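Dulteo Brings Back the Jigsaw Puzzle Its Customers Asked It to Stop Making

FOR IMMEDIATE RELEASE

GURTON — Dulteo, the independent jigsaw puzzle publisher, will reissue "Fog Over Kindovholm" this July. The puzzle has 1000 pieces, of which 385 are gray. An earlier announcement described them as "silver," and the company would like to withdraw that.

First sold in a short run that the company expected to shift by Christmas and was still shifting two Christmases later, "Fog Over Kindovholm" shows a small harbor on a morning when there was very little harbor to be seen. A pier enters from the left and gives up. There is a red buoy. Owners of the original edition speak of the red buoy with real tenderness.

"We had letters," said Hrefna Arnardóttir, publisher at Dulteo. "Most of them asked us to consider a nice barn. Then we took the fog out of the catalog and we had more letters, from what I'm fairly sure were the same people, wanting to know where it had gone."

The new edition keeps the original painting by the Grímsdóttir studio, which has been asked several times over the years to add a boat and has not added one. What has changed is the cut. The old dies were worn enough that a determined person could press almost any gray piece into almost any gray gap, and many determined people did. Customers would reach the last corner, find that nothing fit, and have to accept that the trouble lay somewhere back in April.

Ditte Mogensen, who draws the cutting patterns for the whole Dulteo range, redrew this one by hand. Each piece now goes in one place only. She spent most of a winter on it and says she has no strong feelings about fog, although she has asked for something with balloons next.

"A sky puzzle is hard, but people will forgive a sky," Mogensen said. "Fog comes all the way down to the bottom of the box. You finish the edge, you feel wonderful, and then you look at what's inside the edge."

Dulteo sent early copies to 388 households that had written in about the first edition, kindly or otherwise. Each got the puzzle, a comment card and no instructions. The cards are still coming back. One reports that a dining room has been lost to general use. Another says only "buoy by Monday," and the company is choosing to read this as praise.

The picture on the box lid is larger than before, at the request of testers, and just as gray. A fold-out poster was tried and dropped when it was found to offer the same information over a wider area.

Also new is a missing-piece service, run from the Gurton office by Érica Godoy. Customers who have lost a piece can send in a photograph of the gap, and Godoy will match it and mail a replacement free of charge. She asks that people check under the rug first, then inside the vacuum cleaner, then with the dog. She also asks that they photograph the gap from directly overhead, in daylight, and that they leave out the lengthy account of whose fault it was, unless it is a good one.

"Fog Over Kindovholm" will be sold through independent toy stores, bookstores and museum shops, and by mail from Dulteo, at $35. That is the same price as the company's other large puzzles, several of which contain a great many hot air balloons and can be finished by a family that is still on speaking terms.

Stores placing an opening order will receive one assembled copy for window display. It comes mounted and glued. Retailers are asked not to break it up and sell it, as one did last time, a few days after the buyer had been told clearly on the phone what glue does.

Review copies are available now. Reviewers should allow more time than they think, and may like to know that the publisher will not be calling to ask how it is going. Lærke Toft handles press requests, and can also arrange interviews with Arnardóttir and Mogensen, together or separately, at the Gurton office. 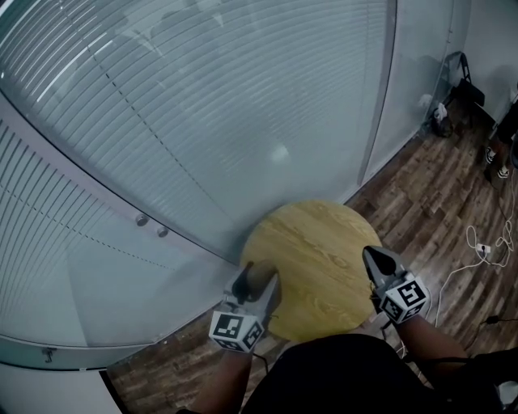
Mornings are best for both of them. Interviews by phone are fine too, though Mogensen prefers to talk with a pencil and some paper in front of her and tends to say "like this" a good deal, so reporters calling in may want to ask her to describe what she has just drawn.

Press contact: Lærke Toft, Dulteo, Gurton
Store orders: Hafþór Frandsen, Dulteo, Gurton
Missing pieces: Érica Godoy, same address, after checking the dog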